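I took the job at Orkgate because it was 2 minutes from my flat and because the advert said "no technical knowledge required", and I can promise you they got what they asked for. Orkgate is a test house in Skondetbridge. It looks like any other house on the street, apart from the arm in the kitchen.

My job was to be the ordinary person. I sat on a stool with a mug of tea and a clipboard, and I wrote down how cross I would be if this was my own kitchen, from nought to 100. That was the whole thing! I've been cross in kitchens all my life and here was somebody paying me for it.

The project was called Dursun, and in February Dursun was learning the dishwasher. I'd thought that would be the easy bit. My nan could empty a dishwasher while shouting at the radio and looking for her glasses, and she never dropped so much as a saucer (well, one saucer). But plates were one thing and cutlery was another. A fork is such a thin, slippery little so-and-so when you think about it, and it lies so flat.

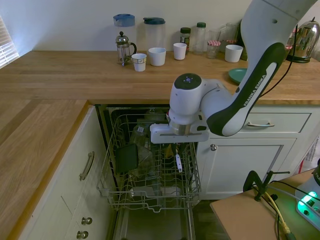
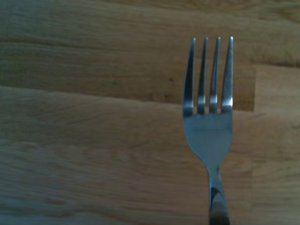
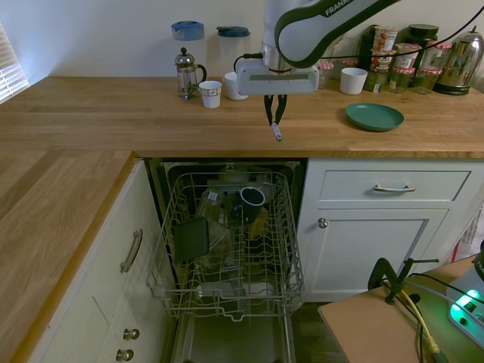
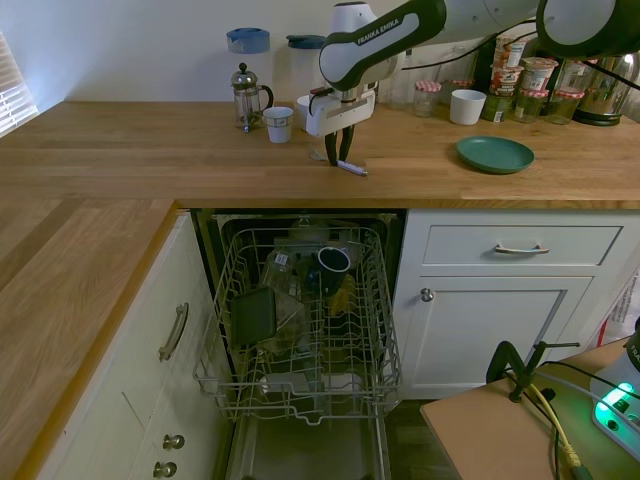 I gave that afternoon a 40 and felt mean about it all the way home, so the next morning I got in early and changed it to a 35.

You get fond of it, is the trouble. I started holding my breath every time it went down for something. I'd catch myself saying "left a bit, love" under my breath, as if it was parking a car. The engineers next door had a chart with more than 400 tries on it, and they'd talk about grip and angles and lighting, and I'd nod and put the kettle on at my end of the house. What I wanted to tell them was that it never sighed. I sigh at every single fork.

My sister rang one evening and asked if the robots were coming for my job. I said which job, the sitting or the washing-up? She said the washing-up, obviously, and when could she have one. I told her not this year. She'd have the whole lot put away and be on her second biscuit before Dursun had made up its mind about a teaspoon.

Then Zamgate, who pay for it all, wanted try number 499 done with me in charge of the big red button, in case it went wrong. I stood there with my thumb out and my tea going cold. The arm came down over the worktop, ever so slowly, and stopped just above a spoon, and I swear it was thinking.

"Go on," I said. "I'm not in any hurry."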